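Solheim fiddle

The Solheim fiddle is a bowed string instrument with four played strings and, in most examples, a second set of resonating strings beneath the fingerboard. It is named after the Solheim workshop, where the pattern was drawn up for dance players who wanted a louder instrument with a shorter neck.

Construction

The top is spruce and the back and ribs are maple. The f-holes are cut long and narrow, and the bridge is flatter than on a standard violin, so that two strings can be bowed together with little effort. Early instruments have 2 resonating strings; later ones have up to 7. The neck is set almost level with the body - a feature that makes the fiddle awkward to play in high positions.
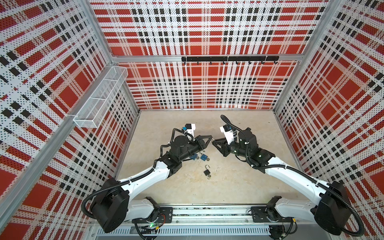 Arvid Solberg disputes the usual account of the bridge, writing that the flat curve was cut by players after purchase and only later copied by the shop. Surviving bridges do not settle the matter, as few are original.

Output and numbering

The workshop ledger lists 350 fiddles. Numbers were stamped inside the lower block, but the series does not start at one, and the highest recorded stamp is 1,966. The ledger gives no reason for the gap. Instruments sold through the dealer Brolon often carry a second label over the stamp.
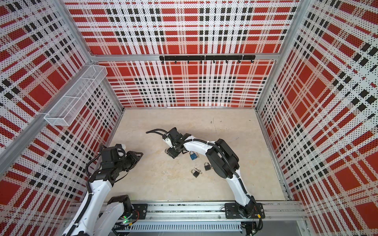

Removal of the Brolon label is discouraged, as the glue tends to lift the ink below it. Unstamped fiddles are attributed by the scroll, which has a shallow final turn, and by the dark edge line painted in place of inlaid purfling.

See also: Vellura bow; Resonating string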